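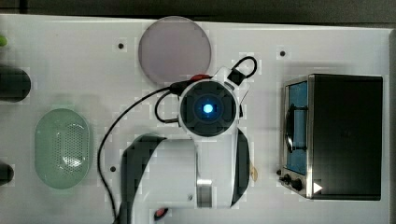

The Ekbridge Bus

My aunt left me her accordion and a bus ticket to Stultthorpe. The ticket had expired, so I had to buy another one, and that tells you most of what you need to know about my aunt (she meant well, she was just always a bit behind on the paperwork).

I'd never played the accordion. I'd carried it once, up the steps of the Ekbridge hall when I was eleven, and I remember thinking it was breathing. Every second step it gave this little wheeze against my chest, and I told it to shush. My aunt laughed so hard she had to sit down on the railing.

Anyway, the note with the ticket said, "Take it to Lashari, they'll know what's wrong with it." No address, no phone number. Was Lashari a person? A shop? A couple of blokes in a shed? I rang the number for the Stultthorpe post office and a woman told me Lashari was the music place next to the bakery, only it wasn't the bakery anymore, and they shut early on a Friday. It was Friday, naturally.

So there I was on the two o'clock bus with an accordion on my knees, because the driver wouldn't let me put it underneath. "Those get cranky in the hold," he said, like he was talking about a cat. He had a point, I suppose. I wrapped my arms around the case and watched the paddocks go by, all of them that bleached colour they go in December, and I tried to work out whether I was sad yet. I'd been waiting for it for weeks. I'd cleaned out her kitchen, I'd given away her coats, I'd eaten the last jar of her dreadful pickled onions standing up at the sink, and nothing. Not a sniffle!
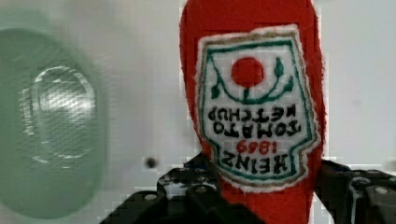

The woman across the aisle kept looking at the case. She had a tin of biscuits open on her lap, and after the Handia turnoff she held it out to me and asked if I knew any waltzes.

I said I didn't know any anything.

"Then whose is it?" she asked.

I told her my aunt's name, and she put the lid back on the biscuits very slowly. I thought I'd offended her. She said her name was Siham Azar and that she had danced to that accordion for 31 years, every second Saturday, in shoes that pinched, with a husband who counted out loud. She said my aunt used to slow the last waltz right down when she could see people weren't ready to go home. Some nights it went on so long the kettle boiled dry.

I'd never heard any of it. I knew my aunt played, the way you know somebody has a middle name. I'd always gone home by then, or been asleep in the back seat under the picnic rug.

"What's wrong with it?" she asked.

I said I had no idea, the note only said that something was.

She made me open the case right there. The bus was nearly empty, just us and two teenagers sharing a set of headphones, and she showed me where the straps went and how to undo the little clasps so the bellows could move. I pulled. It groaned like a gate. I pushed, and there it was, that same wheeze against my chest from the hall steps, and I had to look out the window for a good long while. The teenagers were very decent about it. 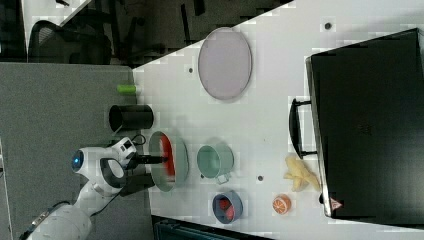

Yurani Chambi, behind the counter at Lashari, said there was nothing wrong with it that playing wouldn't fix. I'd got there at 4, just as the sign was being turned around, and the door was opened again for me with a sigh. The keys all worked. The bellows were sound. One strap was a bit worn.

"But she said you'd know what was wrong with it," I said.

"She rang me about that. She said it had the wrong owner for a while, and it was on its way to the right one, and could I please find the right one a teacher." A card came across the counter, a bit bent at the corner. "Have you got anything on Saturdays?"

I turned it over. The name on it was Siham Azar, and underneath, in my aunt's terrible handwriting, it said to bring biscuits.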